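# Störung im Küchenlabor Mitau

Auf dieser Seite sammeln wir Bilder aus unserem Küchenlabor in Mitau. Es geht um den Fehler 568: Am Dienstag hat der Greifarm beim Einräumen zu fest zugedrückt, und eine volle Flasche ist aus dem Oberschrank auf die Arbeitsplatte gefallen. Verletzt wurde niemand, aber der Arm stand schon 375 Millimeter innerhalb der Zone, die für Menschen reserviert ist.

Die Ursache haben wir zusammen mit der Firma Darwood gesucht. Nach Durchgang 1369 lieferte der Kraftsensor am Handgelenk einen falschen Nullwert – die Steuerung hat das nicht bemerkt. Der Arm bleibt jetzt gesperrt, bis der Sensor getauscht ist. Das Einräumen machen wir solange von Hand.

## Oberschrank, unteres Fach
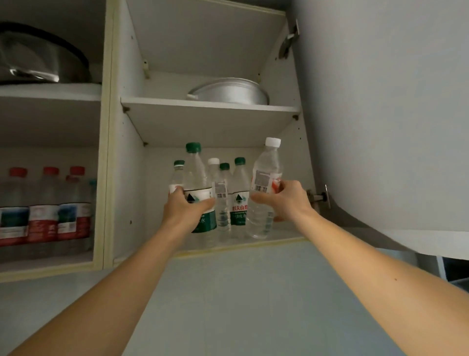 *Wasserflaschen einräumen, mit beiden Händen. Der Topf bleibt auf dem Boden darüber.*

Das Ersatzteil kommt aus Villanueva. Für den neuen Test sind zwei Tage geplant, zuerst mit leeren Flaschen und mit halber Geschwindigkeit.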